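Renting before buying abroad: is a year long enough?
Posted 06/03/2021 in Retiring Overseas

Zostier
We're thinking of giving up the semi in Hurnwood and going somewhere warm, where our pensions might stretch to a second bottle. The plan is to rent for a year, then buy. My brother-in-law says renting is money down the drain. He also bought a timeshare. We've seen a two-bed flat at 700 a month, bills extra. Has anyone rented first, and would you do it again?

Popescu
Rented for 28 months, having meant to stay for six. I'd do it again. The town we adored in October was shut for most of the winter, including the bakery, which I took personally. We ended up buying 138 miles up the coast, in a place we'd never have looked at from home. Get the contract translated by someone who isn't the landlord's cousin, and ask who pays when the boiler goes. Ours went twice.

Keep the house at home if you can afford to. Letting it covered roughly half our rent, minus whatever the agent thought up that month.

Flollel
just buy, you only live once. we had 2 viewings and signed. damp in the back bedroom but you get used to it 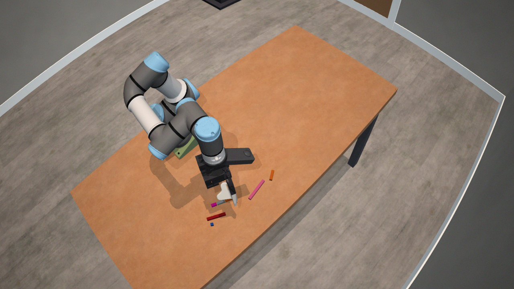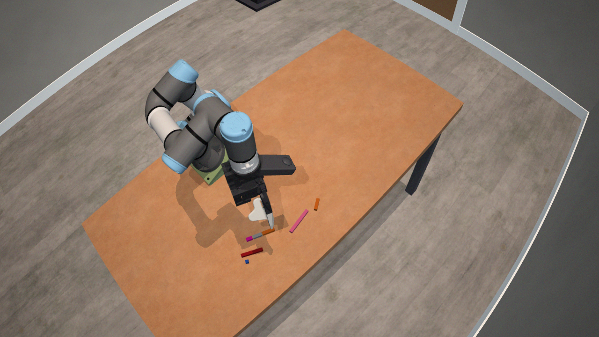
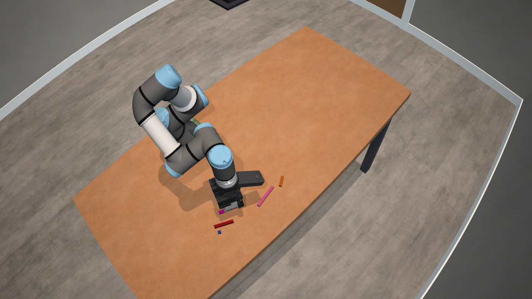
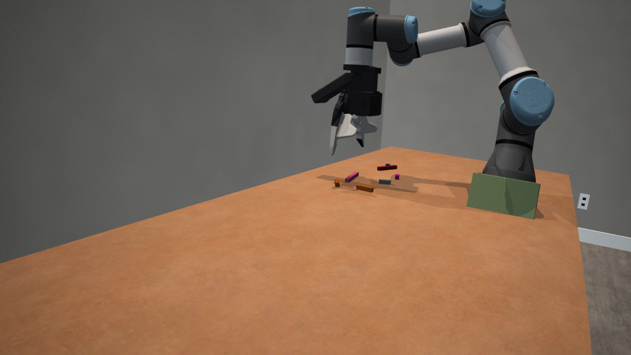
Zostier
Thanks both. Did you have to show proof of income before a landlord would take you on?

Popescu
Ours wanted three months of bank statements and a letter from the pension provider, then asked for a bigger deposit anyway. Take paper copies of everything. An agent may accept a scan, but our landlord liked something he could put in a drawer.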